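4. Reading orientation at the shared tables

4.1 Setting and apparatus

The Flutuvby Science Center opened its current ground-floor gallery with three kinds of furniture: wall panels, waist-high cases, and round tables that visitors can approach from any side. The first two have a front. The tables do not, and the text printed on them is upside down for some part of the group standing at them. The previous section dealt with how long visitors stayed at each kind of furniture. The present section is concerned only with the tables, and with what happens to a line of text when it is met from the wrong side.

Observations were made at the Ruggiero table, which is given over to tides, and at the Traver table, which is given over to lenses. Both have a fixed top with a printed text ring 400 mm from the center. The ring on the Ruggiero table carries 10 text blocks, all set in a single direction, so that a visitor at the entrance side reads them upright and a visitor at the far side reads them inverted. The ring on the Traver table is set radially, each block facing outward to the nearest edge. The two tables were built by the same workshop and are lit by the same track. They differ in topic, and we return to that limitation in Section 4.5.

A third table, on loan from the Pritstead collection, was excluded. Its text is on a rotating disk, and visitors turned the disk for its own sake often enough that reading could not be separated from play.

4.2 Procedure

The unit of observation was the group, defined as one or more persons who reached the table together and left within the same minute. In total 224 groups were recorded. An observer seated at the gallery bench marked the position of each member at arrival on a printed plan of the table, divided into four quadrants: near, left, right, and far. The plan was marked again whenever a member moved from one quadrant to another. Sessions lasted 35 minutes and were held in November, in the early afternoon, after school parties had left the floor.

Reading was scored conservatively. A visitor was taken to have read a block if he or she spoke words from it aloud, pointed along a line of it, or answered a companion in terms that the block supplied. Head tilt alone was not scored as reading, but it was recorded separately, along with its direction. Leaning across the table was recorded as a third category. Where the observer could not decide between tilt and lean, the event was entered as a lean.

Visitors were informed by a sign at the gallery entrance that observation was in progress. No recordings were made, and no visitor was approached until after leaving the table. Exit questions were put to one adult in each group who agreed to answer. They covered the topic of the table, whether any text had been hard to read, and from which side the visitor remembered standing. The last of these was included as a check on the plans. Disagreements were few and were nearly all between adjacent quadrants.

4.3 Familiar marks and unfamiliar text

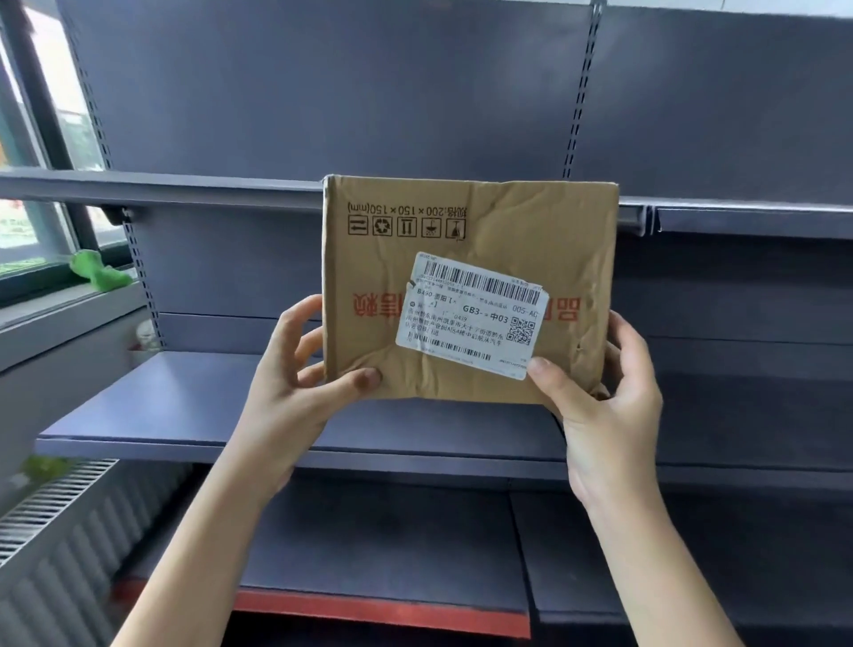 Inverted text is not met for the first time in a museum. Newspapers are read across a breakfast table, menus are shared, and forms are turned halfway around on a counter by the person who hands them over. Packaging is a common case, and it mixes kinds of marks in the same way as our tables do. The brown carton in Figure 4 is held upside down, and with it everything printed on the face: a line giving the size as 200×150×150 (mm), a row of black handling symbols that includes an umbrella and a glass, and large red characters partly hidden by a white shipping label. A person who meets such a face is dealing with three tasks of different difficulty. The glass and the umbrella are known shapes with an obvious top and bottom, and turning them over mentally takes little effort. A string of digits is harder, in that some digits change into others when inverted. Continuous writing is harder again, and for a reader who does not know the script it makes no practical difference which way up it stands.

The distinction is useful for the Ruggiero table, where each block consists of a pictogram, a short heading, and a passage of two or three sentences. If the cost of inversion were the same for all three, visitors at the far side would be expected to skip blocks whole. They did not. Far-side visitors used the pictograms freely. Several groups named the moon, the harbor, and the boat in the order in which these appear around the ring, and did so without tilting the head. Headings were read aloud less often from the far side than from the near side. Passages were hardly read from the far side at all, except by visitors who first moved.

The left and right quadrants fell between these two, as might be expected, though they were not equivalent. From the right quadrant the text runs away from the reader, and from the left it runs toward the reader. Head tilt was more frequent in the right quadrant. We have no firm account of this. One possibility is that the model harbor, which stands higher on that side, blocks a direct view of the first words in the line, so that the visitor is already shifting to see past it.

At the Traver table no such gradient appeared. Each visitor had one block upright in front of him or her and read it, or did not, with little regard to quadrant. The cost came elsewhere. Members of the same group were reading different blocks at the same moment, and conversation between them was thinner. A visitor who read a line aloud was often answered with a line from another block. At the Ruggiero table, by contrast, near-side visitors frequently read for the whole group, and the others looked at the model while they listened.

4.4 Movement around the table

Movement was of interest for two reasons. It is the most direct way for a visitor to correct an inverted text, and it determines how much clear floor the table needs.

Groups at the Ruggiero table drifted toward the near quadrant over the course of a visit. The drift was strongest among adults accompanied by small children. In these groups the child commonly stayed where the model was best seen, and the adult walked around to where the text was upright. The effect was to place the two on opposite sides of the table, with the adult reading across to the child. This arrangement was stable and tended to last until the group left. Groups made up only of adults behaved otherwise: one member moved, the rest followed, and the far quadrant emptied.

Crowding suppressed all of this. When a second group occupied the near quadrant, groups on the far side seldom waited for it to clear. They used the pictograms, operated the tide crank, and left. Exit answers from these groups show that most had understood the topic of the table — they spoke of the moon and of water rising — but few could give the explanation contained in the passages. A number of them said that there had been no text on the table beyond the headings.
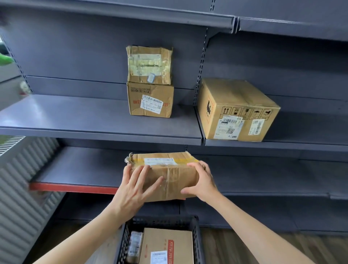

The last response deserves attention from designers. A visitor who reports that a text was hard to read has noticed it and judged the effort too great. A visitor who reports that there was no text has not been offered a choice. In the far quadrant of the Ruggiero table, the inverted passages appear to have been taken as surface pattern, much as the fine print on a map border is. Larger type would probably not correct this. The passages are already set larger than those on the wall panels, and the wall panels were read.

Two low-cost changes were suggested to the center on the strength of these observations. The first is to repeat the key sentence of each passage, upright, at the opposite side of the ring, leaving the rest of the passage as it stands. The second is to move the tide crank from the far side to the left. At present the crank holds one visitor at the point from which the text is least legible, and that visitor is usually the youngest member of the group.

4.5 Limitations

The comparison between tables is confounded with topic. Tides and lenses do not attract the same visitors, and the Traver table has loose magnifiers that keep hands busy and bring faces close to the surface. A visitor bending over a magnifier is badly placed to tilt the head in any direction, and the lower rate of tilting at that table should be read with this in mind.

The scoring rule favors groups that talk. Solitary visitors who read silently contribute nothing to the reading counts, although their positions and movements were recorded. For this reason no claim is made here about visitors who came alone. The observer was also visible from both tables, and a small number of visitors plainly adjusted their behavior on noticing the clipboard. Those groups were kept in the sample.

Finally, all text at both tables is in English. Visitors for whom English is a second language may bear a higher cost from inversion, or may rely on the pictograms from every side, in which case the quadrant would matter less. The exit questions did not ask about language. The question has been added for the second round of observation, which will use the Ruggiero table alone, before and after the text ring is replaced.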